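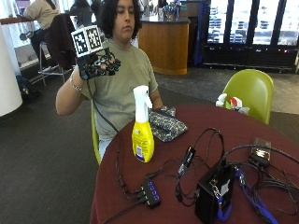

Re-gripping a bat, and why I went back to two grips

03/09/2024

Flurmont lost the last match of the season by 22 runs and I contributed a handful of them, so the off-season maintenance has started early. First job is the handles. I have three bats in rotation: a Fonamska that I use in matches, an older Szekeres for nets, and a second Szekeres with a repaired toe that only comes out for throwdowns.

The Fonamska came from the factory with a single thin chevron grip. I measured the handle with calipers below the top ring and again just above the shoulder, and the difference between the two readings was larger than I expected. The handle is oval for most of its length and close to round at the top. With one grip the bottom hand has something to locate against and the top hand doesn't. My top hand was rotating on the drive, which I had been blaming on my gloves since February.

The usual fix is a second grip over the first. I did this years ago, then took it off after reading that a thicker handle deadens the pick-up. It does change the balance, but by less than the argument suggests. A grip weighs very little and sits at the far end from the mass of the blade, so the bat feels lighter in the hands even though the scale says otherwise. What you lose is some feel in the fingers of the bottom hand. I bat at six and mostly hit down the ground, so I can live with that.

Method, for the record:

Strip the old grip by rolling it up from the bottom. If it has bonded to the twine, cut it lengthwise with blunt-nosed scissors, and do not use a blade. Check the binding for loose turns and tape the end if it has lifted. Let any glue dry overnight.

Load the new grip on the cone, wide end of the cone down on the handle. Push from the bottom of the grip in short strokes and keep the pattern straight as it travels. A light dusting of talc inside the rubber helps on a warm day. Once it clears the cone, work it down to the shoulder and roll out the slack.

For the second grip, trim it before fitting. I take 20 mm off the top so the two edges don't finish at the same point and form a ridge under the heel of the hand. Finish with a wrap of electrical tape at the shoulder, pulled firm but without stretching it to the limit.

Total time was under an hour for all three bats, including one grip I tore and had to replace.

I then hit 300 balls on the machine at Rukov over several sessions, on a good length at a moderate setting. The top hand stays put now. There is some soreness at the base of the thumb, which I put down to gripping harder than I need to out of habit. The toe repair on the spare has opened slightly along the glue line, so that one goes back in the clamp before I do anything about linseed oil.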